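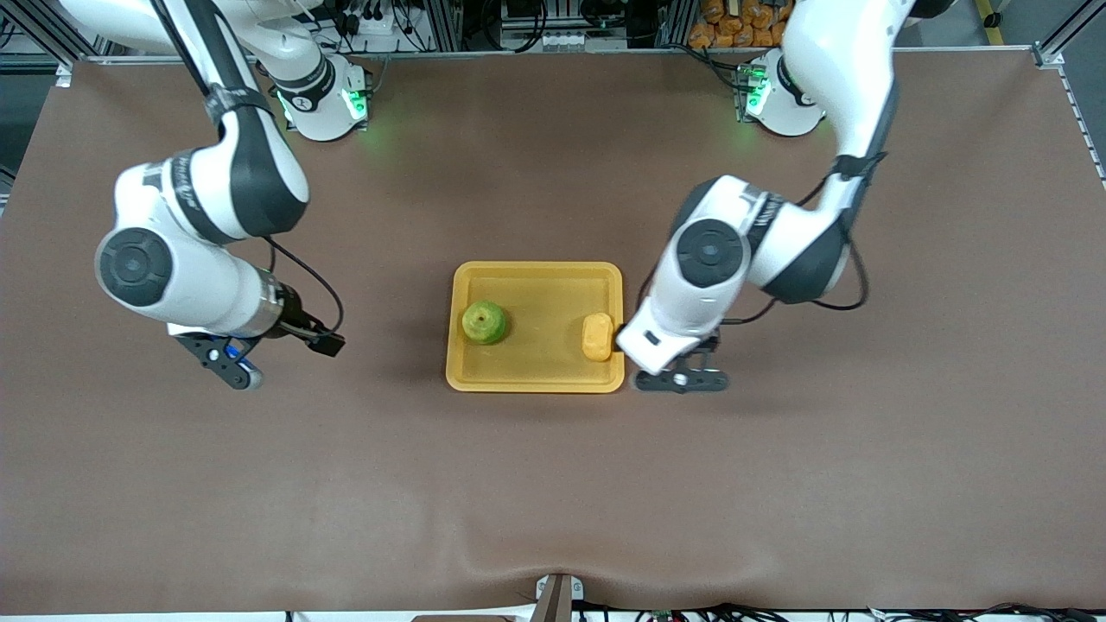

Grüne Frucht im gelb-orangen Tablett auf brauner Unterlage.

Alte Obstsorten kehren zurück: Millside feiert im Mai sein erstes Streuobstfest

Millside — Wer im Frühjahr durch die Wiesen am Ortsrand geht, sieht es sofort: Die Birnbäume stehen in voller Blüte, und zwischen den knorrigen alten Stämmen wachsen wieder junge nach. Der Obstbauverein Narthorpe hat in den vergangenen Jahren 200 Hochstämme gepflanzt, überwiegend Birnen, dazu Quitten und Zwetschgen. Jetzt wird gefeiert, und zwar mit allen, die Lust auf Obst haben!

Los geht es am Vormittag mit einem Rundgang durch die Anlage. Danach zeigt Pomologe Benedek Pálfi, wie man Birnensorten an Stiel, Kelch und Kerngehäuse unterscheidet. Früchte aus dem eigenen Keller dürfen gern mitgebracht werden, er bestimmt sie vor Ort. »Manche dieser Bäume sind älter als die Straße, an der sie stehen«, sagt Pálfi. »Wenn da im September die ersten Birnen fallen, riecht das ganze Tal danach — das muss man einmal erlebt haben.«

Auf der Wiese hinter der alten Kelterei gibt es sechs Stände mit Most, Dörrobst, Birnenbrot und Edelreisern. Die Baumschule Essien gibt Tipps zum Veredeln und hat Unterlagen für kleine Gärten dabei. Kinder können Nisthilfen für Wildbienen bauen, die anschließend gleich in den Bäumen am Bach aufgehängt werden.

Neu ist auch das Sortenheft des Vereins. Es erscheint zum Fest in einer Auflage von 700 Stück und stellt die Birnen der Gegend vor, mit Reifezeit, Lagerfähigkeit und einem Rezept zu jeder Sorte. Die Kochbirnen haben ein eigenes Kapitel bekommen, weil so viele Leserinnen und Leser des Rundbriefs danach gefragt haben.

Der Eintritt ist frei. Parkplätze gibt es am Sportplatz in Cladgate, von dort führt ein ausgeschilderter Fußweg durch die Wiesen. Bei Regen finden die Vorträge in der Kelterei statt, der Rundgang entfällt dann.

Weitere Meldungen
Schnittkurs für Einsteiger: noch Plätze frei
Mostpresse in Cladgate wieder in Betrieb
Baumpatenschaften in Narthorpe
Rückblick: Quittentag in Millside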